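Line drying, part two: spin speed matters more than the weather

In the first part I compared the two drying spots in the house, the landing and the back room. Several people wrote in to say that the spot hardly matters if the washer leaves too much water in the load. Heather Rankin was the most insistent, so I went back and weighed things properly.

The method is simple. Weigh the dry load, wash it, weigh it again straight out of the drum, then hang it and weigh one test towel every hour until the number stops moving. The scale is a Pornis kitchen model that reads to the gram. The washer is an old Mellatell with two spin settings I trust, 600 and a higher one the manual never gives a figure for. I left the window shut and the door open for all runs.

At 600 rpm the cotton towels came out holding close to their own dry weight in water. On the higher setting they held a good deal less, and the test towel was dry before bedtime instead of the following morning. Synthetics showed almost no difference between settings. They let go of most of their water either way. 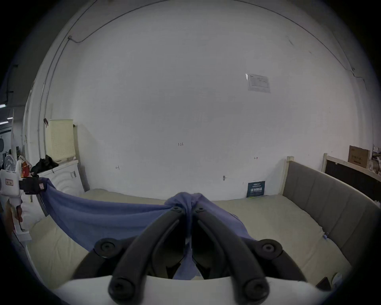
Blue cloth, bunched and sagging.

The second variable is folding. A towel hung over a single line has two layers facing each other with little air between them, and the inner faces lag well behind the outer ones. Pegging by one edge fixes this but uses twice the line. My compromise is to hang towels off-center, with a short side and a long side, and flip them at the halfway point. The short side goes to the wall.

Humidity was less of a factor than I expected. October here sits at 72 percent indoors on a bad day, and a small fan on its lowest setting more than made up for it. The fan should point along the line of fabric, parallel to it. Aimed square at the first towel, it dries the first towel.

Jenő Fekete asked about thick bathrobes. I have one set of numbers and don't trust it, as the belt loops were still damp when the scale had settled. I will repeat that run with the belt removed and the pockets turned out.

Next part: wool, flat drying, and whether the mesh rack from Neltport is worth the floor space.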